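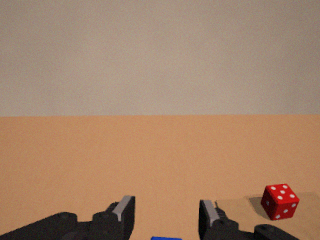 Looking after a small gripper arm at the workbench

In our workshop we have one cell with a Grinditz arm and a two-finger gripper. It does small sorting work, mostly dice and other little cubes for a board game maker, Damano. I keep the cell in order since September and I write down here what helps me. Other people with a similar arm can perhaps use it too.

Before you begin

Stop the arm with the proper switch and wait until the controller light goes off. Take out of reach whatever is loose. I keep a soft brush, a lint-free cloth, a hex key and a small pot of light grease in one tin, so I do not have to search.

Cleaning the fingers

Brush first, wipe after. If you wipe first, the dust goes into the joints and stays there. Use the cloth almost dry. For the finger pads I take a little soapy water, never thinner, as thinner makes the rubber on our pads hard.

Open the fingers fully and look at both sides. The two should stand the same way. When one stands a little more inside, loosen its screw a quarter turn, push it back and tighten again.

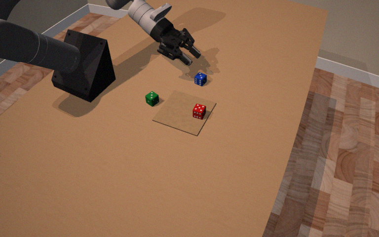

Then move every joint of the gripper slowly by hand and listen. A dry joint makes a small scratching noise. One drop of grease is enough, and what comes out at the side must be wiped away the same day.

Checking the mount

The bolts of the base mount become loose very slowly and you will not feel it by hand. I go over them every Thursday with a torque key. When I have tightened one, I draw a thin pencil line over the head, and next week I see at once if it has turned.

Setting the height

Our table program says 300 mm for the waiting height and 276 mm for the approach. After every change of pads I check both again with a steel rule. New pads are thicker, and the old numbers will press the cube into the table.

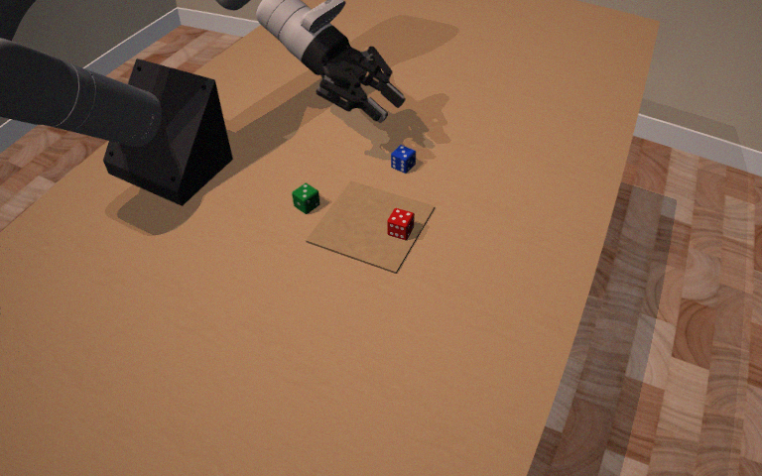

Three dice and a square mat set out on the table, gripper open above.

For a test I always use the same cubes in different colours. Put one on the mat and the others on the bare table, because the mat adds a little height and a badly set arm shows it there. Run the program at slow speed, up to 9 times, before you go to normal speed.
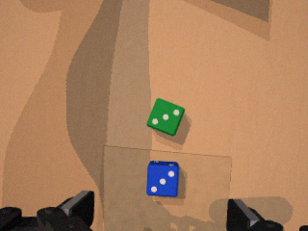 Look also at your lamp. A strong shadow near a cube can confuse the camera, and then the gripper goes a bit beside. I turned our lamp to the wall and it became better.

Spare parts

Pads we order from Hutsuliak, the part number ends with 685. The grease is from Cirnemus, the small pot. Keep the old pads for one month, in case the new ones do not fit well.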